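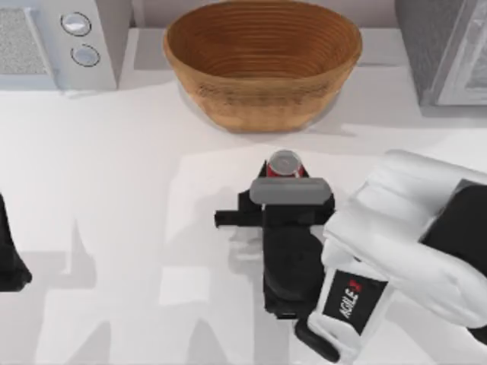

Course Notes / Robot Software
6 min read

Week 6: Writing the thing that decides when to let go

Last week we wrote a planner that could find a path from anywhere to anywhere, and most of you were pleased with it. This week we put a gripper on the end of the path, and you will be less pleased. The task sounds like a chore you would give a child: take the can, put it in the bowl. It needs four pieces of software that do not trust one another.

Perception hands you a pose for the can and a pose for the bowl. In the simulator you may cheat and read both from the world state. Do this for exactly one afternoon, get your state machine running, then switch to the estimator. Groups that keep cheating until the night before the deadline discover that their grasp code was tuned for a universe with no noise in it.

The planner takes a goal pose and returns joint positions. Remember that a held can is part of the arm. If you forget to attach it to the collision model after the grasp, the planner will route the can cheerfully through the side of the bowl and report success. It has no idea it is carrying anything. You didn't tell it.

The controller tracks the path. Ours is plain joint-space PD with gravity compensation, and it is fine. Every year somebody rewrites it in week 6. Please look at your frames first. I have marked a lot of these and the controller was guilty once.

On to wrist views. A camera riding near the fingers loses sight of most things at the moment you would like to see them best. 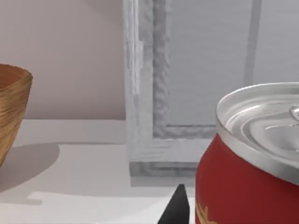 So an estimator that needs the whole outline of an object will drop out during the last stretch of the approach, and your code has to have an opinion about that. The usual options are to freeze the last good pose or to blend in a second view. Freezing is less work and gets you surprisingly far, provided nothing bumps the object. Blending is better and will introduce you to the subject of timestamps.

Trillik, the scene tool we use, publishes images at 60 Hz and the estimator at 12. Do not pair the newest of each and hope. Use the buffer in the starter code, which Zineb Alaoui wrote after a long Saturday with exactly this bug.

Releasing is its own state. "Over the bowl" means the bottom of the can is inside the rim and the arm has stopped moving. Check both. Opening the fingers while the arm is still settling is called throwing.

For the lab:

Run 12 trials with the bowl moved between trials. Log the state, the pose estimate and the finger width at every transition.

Report failures by the state they started in. "It dropped the can" describes a noise, and I can't grade it.

Hand in 3 plots at most, with units on the axes.

Reading: the Trillik pages on attached bodies, and section 3 of the planning notes again, slowly this time.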